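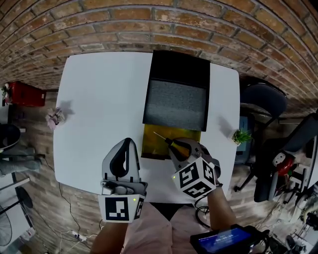
Maren Ostby
Bench technician, Navport

Print this page | E-mail this page
9 shares | 9 comments

Setting up the two-gripper bench and keeping it honest between sessions

January 5, 2025

I look after the hand-held gripper bench at Navport, and I've now written the same long message to new people so many times that I'm putting it on a page. It covers the pair of grippers, the tag cubes on them, the table, and the stuff I check before anyone records a tool-in-box task. I'm assuming you've held the grippers at least once and know which one is left!

The table first

Clear it down to what the task needs and then put the set dressing back. On the screwdriver task I keep the foam-lined box toward the back edge, the yellow-green mat right in front of it, and the little flower and the potted plant out near the sides. The plants are part of the layout, so please don't tidy them away halfway through a batch. If you're starting a new batch, move them wherever you like and write it in the log.

Leave plenty of bare table at the front. Your forearms come in over that edge and you need space to turn both wrists without bumping anything. I like chairs pushed back too, though I know people sit down between takes and the chairs creep in again. Just shove them out of the way of your elbows before you start.

Next, look at the floor. We have a power strip down there and thin black cable going to it, and I've kicked that cable more times than I want to admit. Walk your foot path once before you pick anything up.

Powering up the pair

1. Set both grippers down on the table with the cubes facing up.
2. Switch on the left one, wait for its green light, then switch on the right one. You can do them together, but then if one fails to pair you have to guess which.
3. Open and close each gripper all the way, slowly, three times. Watch the jaw reading on the Fukow screen while you do it. It should come back to the same number every time it closes.
4. Pick up the right one and let the cable fall over the front edge of the table in a loose loop. If it's pulled tight you'll feel it in your wrist after a few takes, and worse, it can drag the gripper a little just as you're lining up the tool.
5. Check that both lights are still green with the grippers in your hands. I had one that went dark only when it was tilted (loose battery contact, took me most of a July afternoon to find).

The tag cubes

This is where nearly all of my repair time goes. Each gripper has a white cube at its base with black-and-white square tags on it, and everything downstream depends on those tags being flat, clean and exactly where they were when the pair was calibrated.

Wipe them with a dry microfiber cloth. No glass cleaner, no alcohol – the print goes shiny, and then it catches the overhead lights and the tracker drops it. If a tag already has a shiny patch, replace the whole sheet and don't try to dull it with anything. I tried tape once. It looked great and tracked terribly.

Then the wiggle test. Hold the gripper body in one hand, pinch the cube with the other and try to rock it. Any movement at all means the screw underneath has backed out. Tighten it until it's snug and stop there, since the block is plastic and the thread will strip. Our last pair went 197 takes before I noticed one cube had a hair of play in it, and I had to go back and throw out more of those than I'd like.

After you touch a cube screw you have to recalibrate that side. Even a quarter turn. It goes like this:

1. Open the Ono calibration page and choose the side you worked on.
2. Hold the gripper over the middle of the table, jaws pointing away from you.
3. Roll your wrist slowly left, then right, so that two faces of the cube are showing for part of the sweep.
4. Keep going until the counter gets to 313 samples, then set the gripper down and don't touch it while it solves.
5. Save, and rename the file with your initials. The default name gets overwritten.

Jaws and grip

Screwdrivers are mean to gripper pads. Grab the tool by the handle, around the thick part, with the shaft free to point where you want it. If you pinch too near the end of the handle the tool pivots the moment the tip touches the mat or the foam, and you'll end up fighting it.

Before a batch I grip the screwdriver in the right hand, hold it out over the mat, and count slowly to ten with the left gripper open and empty next to it. If the tip sags in that time, the pads need cleaning. Warm water with a drop of dish soap on a cotton swab, then let them air dry with the jaws open. If it still sags after that, fit new pads. We buy the Simard ones in the softer grade, and they wear out faster but they hold a round handle so much better.

Do the same test on the left with whatever it'll be holding. People skip it when the left hand isn't doing much in the task, and then the task changes.

What to wear

Long sleeves are fine, and I wear them (it gets chilly in here). Just make sure the cuff stays behind the cube. A loose cuff that slides forward over a tag will cost you the whole take, and you probably won't notice while it's happening. Push it up or put a hair tie around it.

When the light goes off mid-session

Stop, put the tool down on the mat and let go of it first. Then turn that gripper off and on again. If green comes back, redo the jaw check from the power-up steps and carry on. If it doesn't come back, swap the battery. If it still won't come back, label it and leave it on my shelf with a note saying what you were doing when it quit. "Broken" is not a note!

At the end of the day, switch off right then left, coil the cable loosely, and store both grippers with the jaws slightly open so the pads don't take a set. The screwdriver goes back in the foam.

Print this page | E-mail this page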